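Closura: grasp-closing labels for wrist-view tabletop clearing

README for the 19th September release

Summary
Closura is a set of short teleoperated episodes in which a two-arm station clears household things off a white table. Each episode is labeled with the moment the operator commits to closing the gripper. We use the labels to train Palleck, a small policy head that predicts when to close, separately from where to move.

Contents
133 episodes, wrist view and joint states
4 operators
Over 700 closing labels, including aborted closes
A fixed train/test split by operator, listed in splits.txt

Method
Operators drive the arms with leader handles. Khúc, our labeling script, proposes a commit time from the gripper command and a person accepts or shifts it. Aborted closes are kept and marked "abort". Two labelers went through the whole test split, and both sets of times are included. Where they disagree, the loader returns the earlier one unless you pass keep_both.

Palleck sees the wrist view and the last gripper command. It does not see the arm pose. Adding the pose helped on the training operators and hurt on the held-out one, so we left it out of the released weights.

Known problems
Cloth is the weak point. When a towel lies over the rim of a plate, labelers place the commit time later than Khúc does, and Palleck tends to close early. Mugs on their side are also hard when the handle points away from the fingers. The fingers hide a good part of the table in the wrist view, including the near side of whatever they touch.

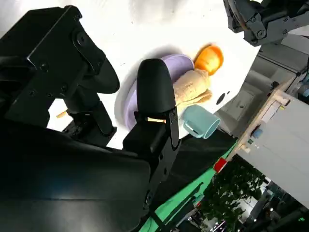 Fongchan Luangrath wrote on the tracker that early closes on cloth should be scored apart from early closes on rigid things, as one number hides which of them improved. The evaluation script now prints both. Results from before February use the single score and should not be compared with the new ones.

Maintainer: Tùng Ông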